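Small Kitchens, Long August

By Rezaul Mridha

Seven weeks in a rented flat over the river Iser. No dishwasher, one window, a counter you could cover with a newspaper. I went to write about how people cook in old buildings and ended up writing about washing up. Fine. Everybody there had opinions on it.

The street is called Zornia and it climbs. 63 steps to the bakery, then 70 more if you want the good cheese. So you shop light, you cook light, and whatever comes home gets put down next to the sink, it's the only place. Most of the kitchens I saw had a tray parked there for good. Drips, odds and ends, all on one thing you can lift away when the pasta needs draining.
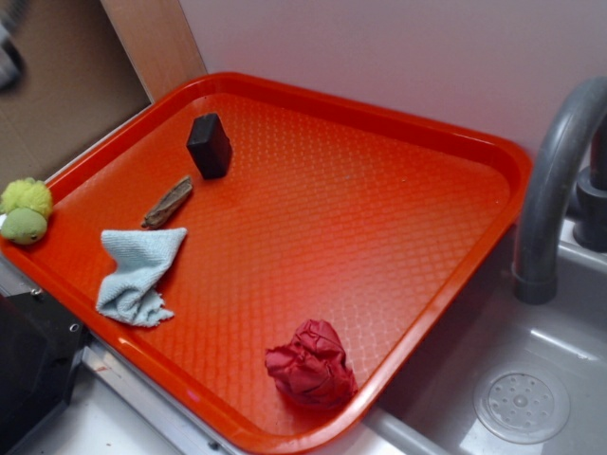 The two-cloth rule

First thing I was taught. One cloth for dishes, one for the counter, never swapped. Boil both on Sunday. Ersoy, the hardware store at the bottom of the hill, sells them in pairs and wont split a pair, I asked.

Also learned: rinse glasses first, pans last. Cold water for egg and for anything with flour in it. A spoon of baking soda in a burnt pot, leave it overnight, go to bed. Soap goes on the cloth and not in the bowl, or you'll be chasing suds till ten.

Arguments about drying. Half the street lets everthing drip, the other half thinks that's lazy. I switched sides twice. A crumpled cloth stays damp for ages, so hang it up, over the tap if there's no hook.

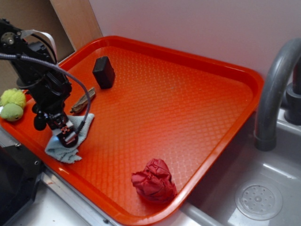 Stiltance would have none of this, dripping is the only clean way and a towel just moves the dirt along. "My mother dried every plate and we were all sick every winter," she told me, then handed me a plate to rack.

I racked it. Then the pan, which still had rice stuck on the bottom.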